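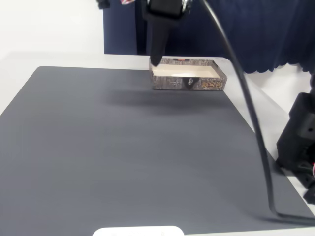 Lists > tabletop-storage > Archive > March

Prev | Next | Thread | Index

Subject: Re: [tabletop-storage] Sleeved cards and box depth
From: Hường Kiều

On the Bellby list, Ouazzani wrote:
> I sleeved all 261 cards in Jano and the lid no longer
> seats. It sits 6 mm proud on one side. Is the insert
> at fault, or do I need thinner sleeves?

Check the insert first. The stock one has a false floor, and the card wells sit on top of it. Lift it out and measure from the bottom of the box to the rim. On my copy removing the floor recovered 7 mm.

Sleeve thickness is the other term. A sleeve adds two layers of film per card, so a 40 micron film adds 80 microns each. For the full set that comes to just under 21 mm of extra stack, before any trapped air. Split over two wells it is a little over 10 mm per well, so the floor alone won't cover it if your cards stand in two piles. Go to three piles, or lay them on edge along the long wall.

Two notes on the lid. Don't weight it overnight to force it down; the corners split at the glue line. And store the box flat until you have the layout settled.

I have not tried the Plallthorpe second printing. If someone has one, please post the inside depth.

Hường

Related threads
- Foam core or card stock for dividers
- Split corners: which glue
- Plallthorpe printing differences

Reply | Subscribe | Top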